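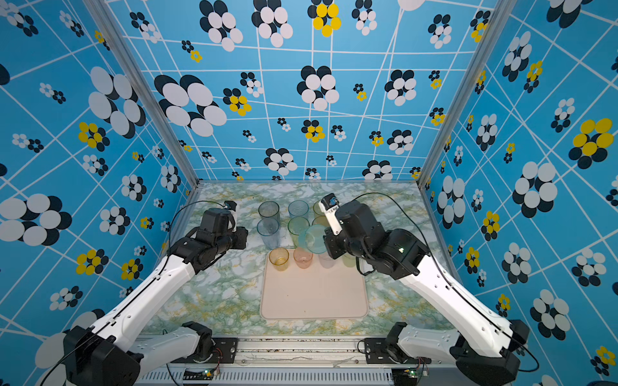 Why Does a Drink Feel Cold, and Where Does the Water on the Outside Come From?

Fill a cup with ice water on a sticky summer afternoon, put it down, and go off and do something else for a while. When you come back, the outside of the cup will be covered in tiny drops, and there may be a ring of water on the table underneath. Grown-ups like to say the cup is sweating, and it does look that way, but cups can't sweat the way you do after running for the school bus. And the water hasn't leaked out, either. A good cup doesn't have holes in it!

So where did it come from? It came out of the air. There is water in the air all the time, even in your bedroom, even in the desert, only it is spread out so thinly that you can't see it. Water like this is called water vapor. It gets there from lakes and puddles and wet towels, from the leaves of trees, and from you, every time you breathe out. 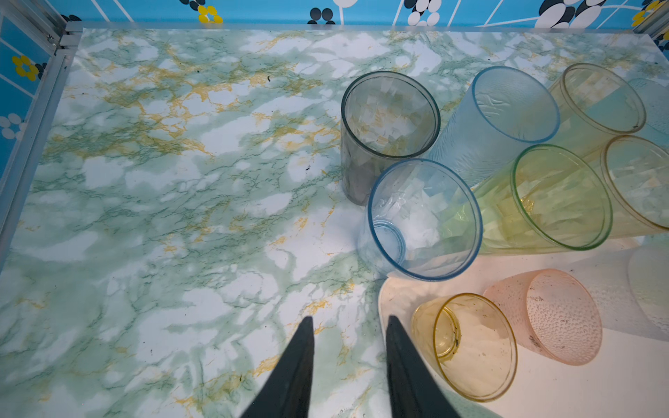 But my cup of milk never gets drops on it in winter, writes Leckie, and that is a very good thing to have noticed. Warm summer air often holds a lot of vapor. Winter air inside a heated house is usually much drier, so there is less water ready to settle on your cup. The milk may be just as cold as it was in July – it's the air that has changed.

When vapor touches something cold enough, it cools down and turns back into liquid. The grown-up word for this is condensation, which is a long word for a small drop. You have met it in plenty of other places, I'm sure: on the bathroom mirror after a bath, on the inside of the car windows when everybody is breathing at once, and on the grass early in the morning, when we call it dew. Clouds are made in much the same way, high up where the air is chilly.

You can try this at home with 2 cups that match. Fill one with ice water and the other with water that has been sitting out in the room, dry the outsides well with a towel, and leave them side by side while you have your snack. Then run a finger down each one. If you want to be extra sure the drops aren't leaking through, put a little food coloring in the ice water and see what color the drops are.
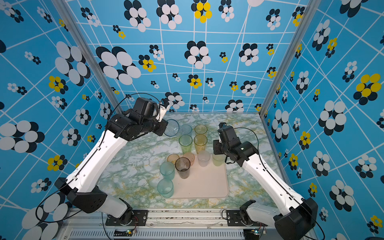
According to Craig Yule, the part children argue over most is the food coloring, with half the class certain the drops will come out blue. They come out clear, of course, and then everybody wants to do it again with red.

Now, why does the drink feel cold in your hand? Your hand is warmer than the cup, and heat moves from warm things to cooler things. Some of your heat goes into the cup, your skin cools off a little, and your brain says "cold!"

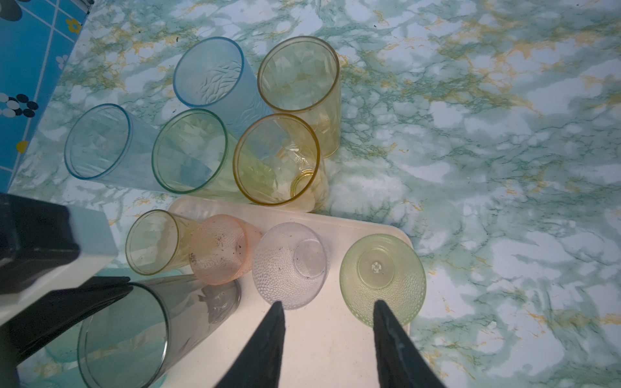 Does a lid stop the drops from forming? A lid makes very little difference, as the drops come from the air around the outside of the cup. What helps is a thick wall, or two walls with a gap between them, so that the outside stays closer to the warmth of the room. A knitted sleeve helps too, and so does a folded napkin, though the napkin may get rather soggy before you've finished your lemonade.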